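Tedari Working Papers > Repair and Reuse > Section 4

4. What is left in the case: opening and sorting office towers

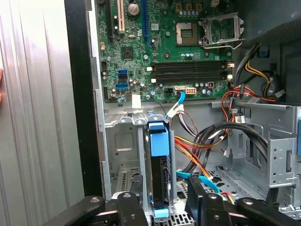 Figure 3. Side view into a tower with the panel off. The processor socket is open; a hard drive in a blue carrier stands in the cage below the board.

The towers in our sample came to the Trorketti workshop from the offices of Ateş, a freight firm which had replaced its desktops and wished, in the words of the covering letter, to see the old ones "find a second life". The letter did not mention that a good many had already been relieved of their vital organs. Of the 94 machines delivered, 44 reached the bench without a processor, and one contained a teaspoon.

We had planned to record the time needed to strip a tower to its case, on the assumption that every tower would begin in the same state. This assumption lasted until the second machine. We therefore added a stage called "first look", in which the side panel is taken off and the contents are noted before any part is touched. Figure 3 gives an idea of what a first look has to take in. A socket with its bracket swung up and its pins exposed tells the sorter at once that the board needs careful handling if it is to be sold on, as bent pins are the commonest reason for a board to be turned down. A data cable still plugged into the board tells the sorter much less. We found cables that led to drives, cables that led to nothing, and in one case a cable with both ends plugged into the same board, for which we have no theory.

Drives were treated separately. The Jostumance guidelines, which we followed for want of anything shorter, require every drive to be removed and logged before the rest of the machine is dealt with. Where the drive sat in a coloured carrier with a handle, sorters had no trouble finding it and needed no tools to get it out. Where it was held by screws, the time taken depended mainly on whether all the screws were of one kind. Earlier repairs had usually seen to it that they were not.

Side panels deserve more attention than the literature has given them. Makers' manuals describe removal as a single movement. Our sorters described it in other terms, which we have not transcribed. A panel that has been off and on several times tends to bow, and a bowed panel may take up to 20 minutes to refit, or may be refitted in seconds by someone who is cross with it. We stopped timing this step in December and simply recorded whether the panel went back.

Sorting by colour was tried and given up. Connectors and slots come in blue, white and black, and new sorters quite reasonably supposed that the colours meant something which would hold from one maker to the next. They hold from one board to the next if the boards are the same board. We replaced the colour chart with a sheet of outlines at full size, against which a loose part could be laid, and queries to the bench lead fell off sharply.

Loose parts went into trays of 1,000, a size chosen by the supplier. Section 5 deals with the trays.

Tedari Working Papers | Contact the series editors | Copyright remains with the authors | Back to top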